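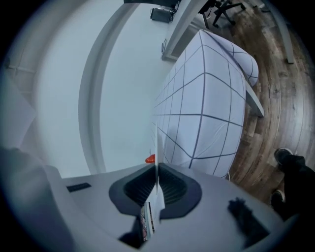 Opening slide: the view down the fingers, over by the bed

KEEPING A HAND-HELD GRIPPER ALIVE
Speaker notes, Avholm workshop evening, Oct 25, 2021

Leave the first slide up while people find chairs. Say hi, say name, thank Sandrine Delaunay for the room and the coffee.

Then go straight in. I look after the hand-held grippers at Flelbridge. Hand-held as in a person carries them, one in each hand, and does chores with them while the camera on each gripper records, and later on a robot arm learns from that. Most of you run something similar, so I'll skip the learning part completely. I'm the person with the screwdriver. Twenty minutes on pads, plates, markers and cables, and then you can tell me what I'm doing wrong!

Point at the slide. Two ribbed black pads facing each other, that thin gray plate standing up between them, and a little red thing just past the tip. When somebody brings me a gripper with a complaint, I want to see this view before I pick up a tool. I can tell more from it than from turning the thing over in my hands for ten minutes.

Ask: who checks the camera view before they check the hardware? (Wait. Somebody from Mikovstead will put a hand up, they always do.)

THE VIEW CHECK

So, what I look at, and in what order. Camera first. The lens is very wide and the housing is always in the picture, which I used to find annoying and now love, because the housing is my ruler. I keep one good still per gripper, taken right after a rebuild, and hold the new view next to it on the screen. If the curve of the housing has moved, the camera has moved. Loosen the mount, seat it again, tighten it evenly, take a new still, compare again. Don't try to correct for it afterward. We tried that for a whole month and I would like the month back.

Then straight lines. Anything with a grid on it is your friend here. We've got a big square grid on the bed sheet, and the lines bend a lot at this lens width, and that is fine, they're supposed to. I'm looking for a bend that is different from yesterday's. Same spot, same grid, same distance if you can manage it.

Then dirt. Wipe the lens with a clean dry cloth, not your shirt. I know. I've done it with my shirt too.

(If short on time, skip to pads.)

PADS AND FINGERS

Okay, pads. The textured black pads are the part that wears out, and they wear so slowly that the operators adjust to them without noticing. They squeeze a bit harder, then a bit harder again, and then Selina Gruber comes to me and says her wrist hurts. That's my alarm system, Selina's wrist. I wanted a better one.

So now I log pad changes. Every pair of pads gets a number and a line in a notebook (a paper notebook, yes, it lives in the drawer with the spare pads). Our longest-lived pair did 871 recordings before I pulled it. The shortest did 153, and that was my own fault. I'd put them on over old glue and one corner lifted.

My rule these days is to swap at 600, whatever they look like. Some of those pads still look fine when they come off, and Marlies Mayrhofer thinks I'm throwing money away, and she may be right. But I know when the change is coming and I can do both hands on the same afternoon, so left and right feel alike. Operators really notice when they don't.

How I do the swap:

Open the fingers all the way and lock them open.
Peel from the tip down. Slow. If it tears, warm it a little with your thumb.
Get ALL the old glue off. Plastic scraper, then alcohol on a cotton pad, then let it dry while you do the other side.
Put the new pad on from the base upward, press, hold for a slow count of sixty.
Close the fingers on a folded paper towel and leave it overnight.

The overnight part is the one everybody skips. Please don't skip it.

While the fingers are open, have a look at the V they make. In the next picture you're looking down at one over the table mat, and through the gap between the pads you get a sliver of the print and a strip of floor. I like that gap a lot. If it sits off center compared with your reference still, one finger is opening farther than the other, and there are usually two suspects. Either a screw has backed out at the finger root, or there are crumbs in the slide. Check for crumbs first. It's a kitchen mat with a fried egg on it, people get hungry just standing there.
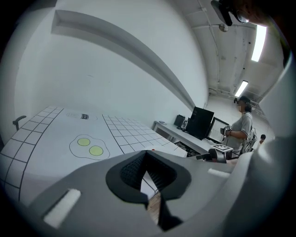

THE MAT, AND WHY A REPAIR PERSON CARES

Leave the table picture up a bit longer. I said grids are friends, and the mat has two of them, one with smaller squares than the other, plus the egg with its two yolks in the open part. I use the whole thing as a test bench. After a rebuild I bring the gripper down over one yolk, then the other, and close on nothing. If the closed tips land where I was aiming, I'm happy and it goes back to the operators. If they land to the side I know which finger to blame.

Keep the mat flat. Tape under the corners, not on top, or the tape ends up in all your footage.

Also notice there's more than one gripper unit in that room, and they look an awful lot alike. Label them! I had two left-hand bodies with swapped fingers for a whole week in November last year and both of them tested okay on their own. A strip of tape with a letter on the inside of the handle is plenty. I won't tell you which letter I ran out of patience at.

Question I usually get here: what about the backpack? Backpack fit matters more than I expected. If the straps are too loose the pack swings, the cables pull, and the pull goes right into the connector. Tighten the straps before you plug anything in.

MARKERS AND CABLES

Marker cubes are the black-and-white squares that sit on the gripper bodies, on white blocks. They have to be flat, clean, and screwed down so they can't turn even a tiny bit. I check them with two fingers. Hold the body, twist the cube gently, and if I feel anything at all it comes off and gets a new screw. Old screws go in the bin, not back in the box.

Printed faces get shiny where people grab them. Shiny is bad under ceiling lights. I reprint on matte paper, stick the face on with thin double-sided tape, and trim with a fresh blade. Sointu Rantala at Kälin paints hers on with a stencil and says they last forever. I haven't tried it, so ask her at the break, she's in the second row.

Cables now. In the next picture look below the grippers before you look at the strawberry on the plate. There's a thin cable hanging from the left one with a small white device on it, trailing toward the floor, and a black one looping down from the right past the wrist. That black loop is the shape I want. Loose enough for the wrist to turn. If it gets much longer than that, somebody catches it on a table corner.

Every cable I've lost went at the plug end. I keep 6 spares, all the same length, all tested, each one in its own bag. When one acts up I swap it right away and do the detective work later at my desk, with tea. Do a wiggle test on both ends with the camera view open, and if the picture drops out even once, cut the plug off so that it can't sneak back into the bag. I learned that one from Elfriede Trummer, who had the same bad cable come back to her three times.

And pick up what's on the floor. There are always cables lying on the floor, ours too, and people are watching their hands, not their feet.

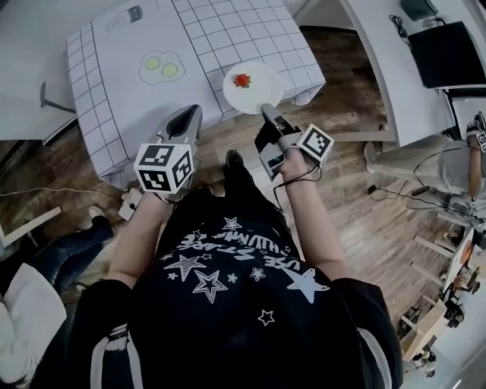
END OF DAY, AND QUESTIONS

Quick one, then I'll stop talking. At the end of the day I do this, and it takes less time than the coffee machine needs to rinse itself:

Wipe the pads with a damp cloth.
Leave the fingers slightly open on the shelf. Closed fingers leave a dent in the pads overnight.
Coil the cable in big loops, never around the handle.
Write down anything odd, even "felt funny." Felt funny has been right more often than I'd like.

(Pass the old pads around now. The torn pair too. Get them BACK this time.)

If someone asks about 3D printing the finger plates: yes, we print spares, and no, I can't share the files tonight, but I can show the worn ones. If someone asks about motors, send them to Sandrine.

Swap notebook page is on the table by the door, take a copy.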